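3.2 Disposição das garrafas sobre a mesa

A segunda tarefa consistia em organizar garrafas de água em fileiras sobre uma mesa quadrada branca. Interessava-nos saber como as pessoas constroem uma grelha quando a instrução não indica o ponto de partida nem o comprimento das fileiras. Participaram 15 adultos, recrutados na zona de Almont, todos sem experiência profissional em armazém ou reposição. A instrução, lida em voz alta por Fadwa Tawfik, era sempre a mesma: "Arrume as garrafas de pé, juntas, de modo que ocupem pouco espaço."

As garrafas eram de plástico transparente, com tampa branca e rótulos de cores diferentes. Não se pediu que fossem separadas por rótulo. Num estudo anterior (Tawfik e El Sherbiny, relatório interno Benmoussa), a cor levou alguns participantes a interromper a fileira para agrupar garrafas iguais, e quisemos verificar se isso se repetia com um conjunto em que um dos rótulos predomina. A Figura 2 mostra uma arrumação em curso.
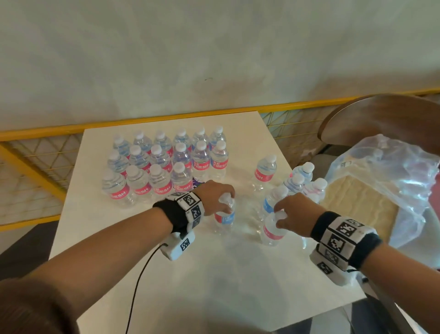
Figura 2. Grelha de três fileiras junto ao canto posterior esquerdo da mesa, com as garrafas ainda por arrumar à direita.

Distinguimos duas estratégias. Na primeira, a que chamamos arrumação por canto, a pessoa escolhe um canto da mesa, encosta-lhe a primeira fileira e acrescenta as seguintes na sua própria direção. Na segunda, a arrumação por bloco, forma-se um conjunto pequeno a meio da mesa, que depois cresce para os lados. A primeira foi usada por 13 participantes e a segunda pelos 2 restantes.

O comprimento da primeira fileira funcionou como regra para as seguintes. Uma vez fechada a fileira de trás, quase todos os participantes contaram ou alinharam pela vista as garrafas da fileira do meio até obter a mesma largura, e só então começaram outra. Quando uma garrafa ficava desalinhada, a correção era feita de imediato, com um toque na tampa ou no corpo.

Quanto às mãos, 7 participantes levaram com frequência duas garrafas ao mesmo tempo, seguras por cima, pela tampa. Esta preensão deixa livre o espaço lateral e permite pousar a garrafa junto às vizinhas sem as empurrar. Os que seguravam pelo corpo tendiam a pousar primeiro a garrafa um pouco afastada e a deslizá-la depois para o lugar.

A cor do rótulo teve menos peso do que esperávamos. As garrafas de rótulo diferente foram, na maioria dos casos, integradas na grelha pela ordem em que estavam à mão. Voltamos a este ponto na secção 4.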